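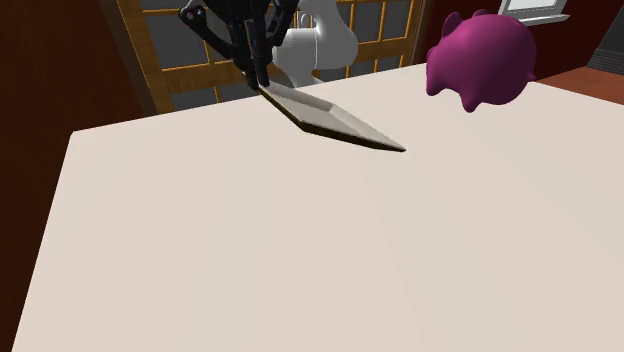
Figure 3. Simulated tabletop cell during a blade-holding check. The gripper holds a flat, pointed blade just above the table surface; a pig-shaped toy stands towards the back.

3.2 Configuration and upkeep of the simulated cell

The Skuro cell consists of a single arm with a two-finger gripper, a plain table and an interchangeable room. The table was kept a uniform off-white in all configurations, as patterned surfaces had complicated the inspection of contact shadows in earlier work (Ionescu and Harb, internal report). Walls, windows and flooring were drawn from the Hijazi interior set and were excluded from collision checking.

Maintenance of the cell was treated in the same manner as maintenance of physical equipment. A log was opened in September, and every change to a joint limit, friction coefficient or mesh was entered with the initials of the person responsible. Thin objects accounted for most of the entries. A flat blade of the kind shown in Figure 3 offers the fingers very little thickness to close upon, and the original collision mesh, generated automatically, had rounded its bevelled edges to such a degree that the fingers closed on empty space. The mesh was rebuilt by hand in Esotwood, preserving the kink in the outline where the wider rear portion meets the pointed section.

Finger alignment was then re-zeroed. The procedure adopted by Pakzad and Boutros begins with the gripper open and clear of the table. Both fingers are driven to their closed limit, the residual offset is read from the joint state, and the correction is written to the cell file — never to the shared arm model, which is used by other groups. The blade is subsequently loaded, gripped at its rear end and held close to the surface while its tilt is recorded. A second object remains on the table throughout, so that unintended contact can be registered.

The check was repeated 853 times following the mesh revision. In 143 of these trials the recorded tilt exceeded the tolerance of two degrees, and the cell file was returned to Colombo for review. The greater part of the excess was traced to a stale friction value on one fingertip, carried over from the Sisten release of the gripper model. The value was corrected on 15 March 2020 and the cell was locked against further edits. Results reported in Section 4 were obtained with the locked version only.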